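Nishad (robot learning method)

Nishad is a training method for two-armed tabletop robots, described by Carla Majali and Tarun Nautiyal in a technical report released on Friday, December 31, 2021. It belongs to the family of imitation learning methods, in which a control policy is fitted to recordings of a person steering the arms. Its main claim is that a policy can learn which arm should act from the recordings alone, with no rule written by hand. The claim has been disputed.

Method

The training set consists of 852 recorded demonstrations. Each one pairs camera views with the joint positions of both arms, and the policy is trained to predict a short run of future positions. Both arms are always controlled by the same network, even when only one has anything to do. The authors call this "shared idling" and argue that it makes later handovers easier to learn. The report contains no handover task, so the argument rests on expectation.

The standard test is cup-to-plate transfer. One arm picks up a plastic cup and places it on a shallow round plate; the other is supposed to stay clear.
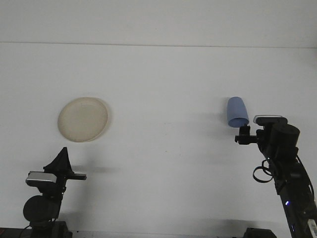

Cup-to-plate task: blue cup in the right gripper, plate on the far side of the table.

A run counts as a success if the cup ends up on the plate within the time limit. The first version of the report did not say whether a cup lying on its side passed. A note added later says that it did, which makes the headline result hard to compare with work that requires the cup to stand.

Reported results

The authors list 9 test conditions, differing in where the plate and cup start and which arm is closer to the cup. Nishad beat the baseline, a single-arm policy named Kisen, in 7 of them. In the other 2 it did worse, and both were conditions in which the cup began near the middle of the table. These are the very cases where choosing an arm is a real decision - elsewhere the nearer arm is the obvious answer. 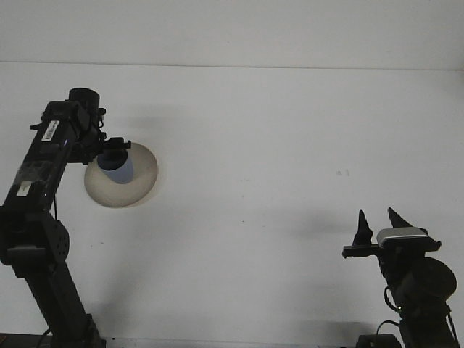 Santosh Srivastava made this point in a published comment, noting that a one-line rule based on distance had never been tried as a baseline. Majali and Nautiyal replied that such a rule would not carry over to cluttered tables. No cluttered table was tested either.

Replication

Latifa Mahrous and Eoin Hennessy repeated the study using the Prastov code library. They matched the results for plates placed well to one side but found no gain over Kisen elsewhere. They also reported that changing the random seed moved the scores more than changing the method did. The original report gives one seed per condition.

See also: Imitation learning; Bimanual manipulation; Kisen; Prastov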